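Call for Participants: Public Hearings Study on Police Oversight

The Zallia Institute for Civic Affairs invites adult residents of Torurberg to take part in a study of how citizens follow legislative hearings on police conduct. Participants will watch recorded testimony, complete two questionnaires and join one group discussion. A total of 173 places are available.

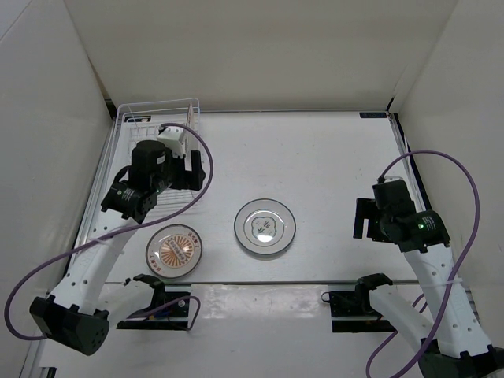

Plates and a wire dish rack on a white tabletop.

Applicants must be at least 18 years of age and registered to vote. Current employees of a law enforcement agency or a legislative office are not eligible. No prior knowledge of the hearings is required. Sessions are held at the Kneževič Building and last 40 minutes each.

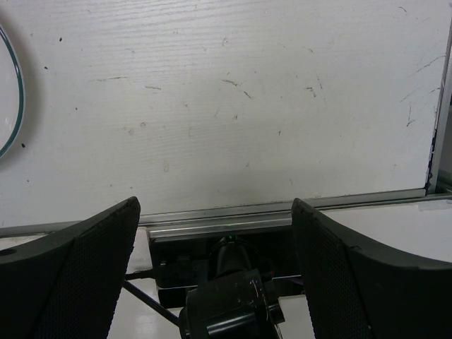
Participants who complete all sessions will receive $660, paid by check. Travel costs are not reimbursed. Responses are stored without names, and individual political views will not be disclosed to any party or public body.

Applications must be received by 3/2/18. Forms may be obtained from the front desk or by mail from the Zallia Institute, Room 476, Kneževič Building, Torurberg. Incomplete forms will be returned.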